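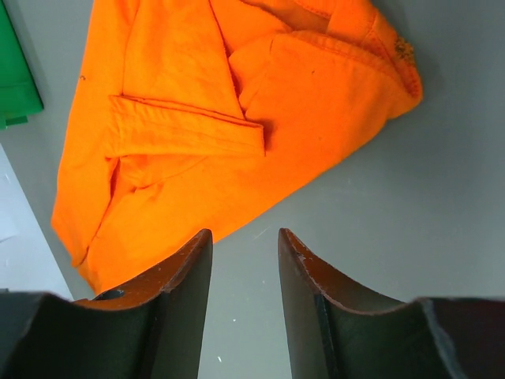

Wrist view, fingers open, orange garment on the gray tabletop.

Kollesard is our two-arm folding cell, and I'm the one who keeps it running (Manee Rojanasak wrote the original setup notes, bless her). I check the finger screws every 70 folds and swap the fingers at 3,000, sooner if the rims start snagging cloth! 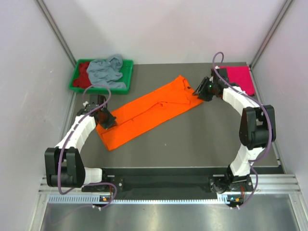 Cable slack is what I fuss over most. Each arm needs a loose loop of its purple cable up above it, like these two have, so the wrist can reach the back of the table without tugging. Too tight and you'll get dropouts on 2 of the 6 joints – ask me how I spent May. After any re-routing, jog both arms slowly to the back corners and watch the clips, then redo the wrist camera calibration.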